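Slow evenings and a cream throw
Nov 30, 2025

I have been meaning to write about the long dark evenings, and how much nicer they are when you stop fighting them.

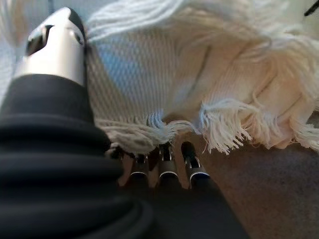
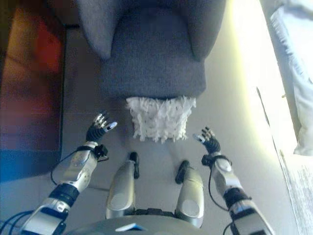 Neville Lightfoot
Writer and keeper of this blog

When we moved to Flallby I dreaded the winters, I really did. The wind comes straight up the lane and it is dark before the kettle has boiled for tea. These days I rather look forward to it - soup on the stove, the radio on low, and a good fat novel (I am on page 787 of mine and still have no idea who took the letters). My sister rings from Wultport at six and we talk until one of us gets hungry.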